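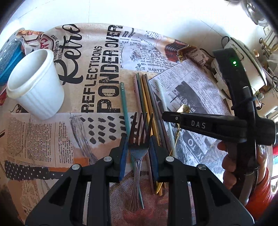 Fork in the jaws, colored sticks behind it, cup to the left.

I run the table-setup side of a small workshop in Giltach, and since May a good part of our sorting has gone over to grippers. We still hold them ourselves for now, while the bench arms learn the job. So these are my tips for anybody whose boss just said the word "automation" at lunch!

Pick up flatware by the middle of the handle. Go for the tines and you'll be chasing it across the table all morning.

Spread thin things out before you start. Sticks and pencils love to travel in pairs, and a gap the width of your finger fixes most of it.

A printed tablecloth is fine (I like the newspaper kind), but pull it flat first. Folds catch the jaws.

Swap hands every 17 minutes. My wrist used to be sore from nearly 700 pieces a shift, and now it's my thumb, so stretch that too.

The biggest change for us is the talking. Sorting by hand, we chatted all day. Now it's quieter, and we asked for 2 longer breaks to make up for it. Ask for yours early, before the new schedule gets printed.

Wipe the pads at the end of the day with a damp cloth, no soap.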